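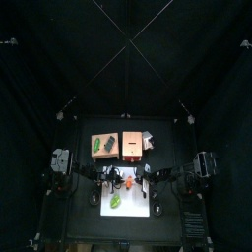
I have spent most of this month driving two robot arms by hand, and people keep asking me what that involves, so I am writing it down once and will point them here.

The job is recording demonstrations. I sit at one bench with a pair of small handheld arms, and the two big arms on the other bench copy whatever the small ones do. Every joint angle gets saved along with the video, and later on a model is trained to do the task on its own. The software we use for it is called Arusora. It does the recording, the replay and the sorting afterwards, and it crashes less than the last thing we had.

Our current set is called Ornura, after nothing in particular. The target is 2,566 usable recordings. As of Sunday night I had 1,190, which sounds like nearly half until you remember that I started with the easy ones.

The task is handling a sheet of white card with small toys and boxes on the table around it. The arms go to the card, get hold of it, move it and let go again. A person does this without looking. With two grippers and no feeling in your fingertips it is slow work, and for the first few days I was taking nearly a minute over something my hands would do in two seconds.

The main trouble is that I can't feel anything. The handheld arms are light and they don't push back, so the only sign that I have closed on the card too hard is that it bends. Thin things are the worst. A block or a soft toy has a bit of thickness, and if you come in slightly off you still end up holding it. A card has one edge, and if you are a few millimetres out the fingers shut on air. I now come in with the fingers further open than looks sensible, go past the edge, stop, and only then close.

Stopping matters more than I expected. When I started I was trying to be quick and smooth, and I was pleased with how it looked. Then we trained a first model on those recordings and it was hopeless at grasping. It would sweep in and close at any old moment. When I watched my own recordings back I could see why - I was closing while still moving, and doing it in a different place every time. I now pause for a beat before closing and another before letting go. It is duller to do and duller to watch, but the second model was a good deal better.

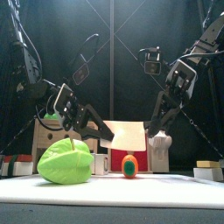 The second arm took me longer to get used to than the first. Most of us have a hand that leads and a hand that helps, and mine showed. My left would be doing something careful while my right wandered off or hung in mid-air, drifting. All of that gets recorded. The model has no idea that the drifting is just me forgetting about an arm, so it learns to drift as well. These days, if an arm has nothing to do, I park it somewhere sensible and hold still. My shoulders know about it by the end of an afternoon.

There is also the question of where to look. I started out watching the big arms directly, which is natural enough, but the model doesn't get to sit in my chair. It only has the cameras. If I am using something I can see from where I sit and the cameras can't, I am teaching it to guess. So now I work mostly from the screen, with the wrist views side by side. It made me much worse for two days and then it was fine. The wrist views are very good up close and no use at all until you are nearly there.

Resetting takes up more of the day than the driving. After each recording I go round to the other bench, put things back, and shift them slightly. The toys need to be in different places each time, but not so different that the arms can't reach. Left to myself I put everything back in the same spot, give or take a finger's width. Arusora can draw a random layout on the screen for you to copy, and I resisted that for a week because it felt fussy. I use it now. The toys themselves are a mixed bag and some are better than others. Soft ones slump a bit differently each time you put them down, which helps. Small round ones have to be stood up carefully or they roll.

I throw away more than I used to. A clumsy attempt that gets there in the end is worth keeping, particularly one where the card slips and I go back for it properly, as the model needs to see how you recover. What I bin is dithering: recordings where I plainly couldn't decide which arm to use, or where I stopped to think for ten seconds. I have binned 1,358 so far, more than I have kept, and a big lump of those were from before I learned to pause.
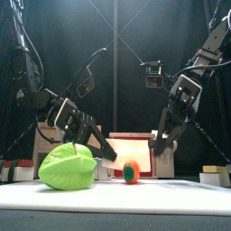
Left gripper at the sheet, with the star fruit and the little orange one in front.

A few practical things, for anyone about to start on something similar.

Do no more than 5 in a row before getting up. I used to do long runs and the last ones were always rubbish. Walking round to reset counts as getting up, but only if you stand up straight while you are there.

Tape down the feet of your chair, or use one without wheels. Mine crept backwards all morning and I kept blaming my elbows.

Write a note beside anything odd at the time. I have a file of recordings marked "check this" with no clue as to what I meant.

Keep the curtains shut all the way. We had a gap down one side for most of the first week, and the light on the table changed every time the sun came out. Those recordings are still in the set, but I have tagged them in case we want them out later.

Coffee goes on the other side of the room. I get mine from the Costa on the way in and it lives on the windowsill.

I am taking the handheld arms over to our other room at Zutthorpe next, where the ceiling is lower and the bench is deeper, so I expect to be slow again for a bit. Before that I want another go at the left-hand grasps, which are still my weakest, and I need to replace the card, as the corners have gone soft.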